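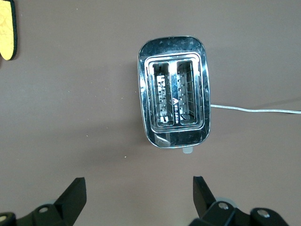
4. What we learned from the open day

I went into our December open day thinking of it as outreach and came out with a notebook full of things I wanted in this paper, so bear with me while I tell it more or less in the order it happened.

We ran the toaster task at the Trurton site, on the same arm and with the same policy described in Section 3 (the Trilum checkpoint, no extra tuning for the day). Visitors stood behind a rope on the left of the bench and could watch the wrist view on a monitor over our heads. Over 700 people came through, and we logged 90 full attempts at pressing the lever down. I'm leaving those out of Table 2, as people were allowed to ask us to move things between runs, and boy, did they ask!

Figure 4. Wrist view in the toaster task, gripper open, with the lever tab at the near end of the toaster.

The best question of the day came from a kid who looked up at the monitor and wanted to know how the robot could tell how high the lever was. Well, it mostly can't, at least not from there. Seen from straight above, the lever is a little gray tab sticking out past the shell, and the chrome around it is full of reflections and smudges. Our training set has 3,152 episodes, and I went back afterward and looked at a good pile of them. The policy seems to lean on the outline of the toaster to line itself up, then feels its way down with the force signal. I'd suspected as much, but I had never said it out loud until I had to explain it over a rope.

The other thing that came up again and again was the cord. People worried the arm would snag it. We had fixed its path in the Gemham trials and let it lie wherever it wanted at Trurton, and I can't say the policy cared either way. Shiny metal bothered it a lot more. When a visitor in a bright jacket leaned in, the approach slowed down, and on 2 attempts the arm stopped short and we reset by hand. The Sutherland team saw similar stalls with a kettle, and we take up their masking trick in Section 5.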